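Home | Products | Set-up Guides | Spare Parts | Contact

Filed under: Two-Arm Bench Cell > Planning and Purchasing

Section 4. Planning the purchase

Read this section before you ask for a quote. It covers the simulated trial, the bench, the hands and the running costs for a two-arm Divent cell.
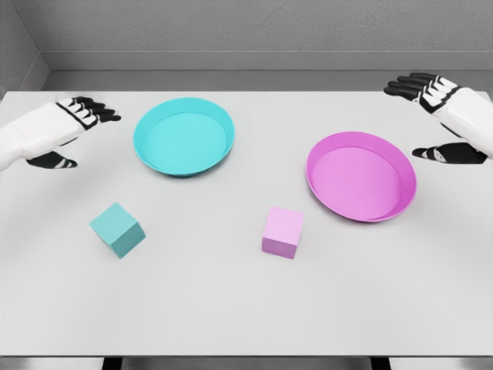 4.1 Run the task in simulation first

1. Pick one task from your own shop and cut it down to its simplest form. The sorting task supplied with the Divent planner uses two cubes and two plates matched by color, teal with cyan and pink with magenta. It is enough to check reach for both arms.

2. Set the tabletop to the size of the bench you have or intend to buy. Do not use the default size.

3. Place the plates toward the back and the cubes toward the front, then run the task 20 times with the positions shifted slightly each time.

4. Save the reach report. Your dealer will ask for it.

Note: Simulated cubes and plates have clean shapes and even colors. If your parts are shiny, soft or oily, budget for a trial with real parts as well. Purnau offers this by the half day.

4.2 Choose the hands

1. Decide whether the task needs fingers at all. A parallel gripper costs less, and spare pads are easier to get.

2. If you choose five-digit hands, order both at the same time. Left and right hands are separate part numbers and do not interchange.

3. Add one spare finger set per hand to the first order. Lead time on a later order can be more than 13 weeks.

Caution: Do not mix Murakami wrist adapters with Jomell hands. The bolt pattern matches but the cable exit does not, and the cable will be pinched when the wrist turns.

4.3 Prepare the bench and the room

1. Use a flat top with a plain, non-glossy finish. Reflections cause trouble for the overhead camera.

2. Check that the legs leave room underneath for the controller. Measure with the cables plugged in.

3. Leave clear space behind the bench for the arms to swing back during homing.

4. Have an electrician confirm the circuit before delivery. Rewiring is not part of the installation price.

4.4 Fill in the budget sheet

Enter these on separate lines:

- arms and controller
- hands, adapters and spare finger sets
- bench and floor anchors
- safety scanner or guarding
- operator training
- annual service, starting in the second year

The planner license is $1,202 per seat, per year. One seat is enough for most shops. A second seat can be added in any month and is charged from that month on.

Caution: Do not leave guarding until after installation. The cell cannot be signed off without it, and the installer's return visit is billed separately.

4.5 Send the request

Send the reach report, a bench drawing and the budget sheet to Demyd Kushnir in Sales. Questions about room layout go to Mekdes Alemneh in Applications. Requests received by the end of April are quoted at the current price list.

Continue to Section 5, Receiving and unpacking.

We use cookies to remember your language and region. Accept all | Manage settings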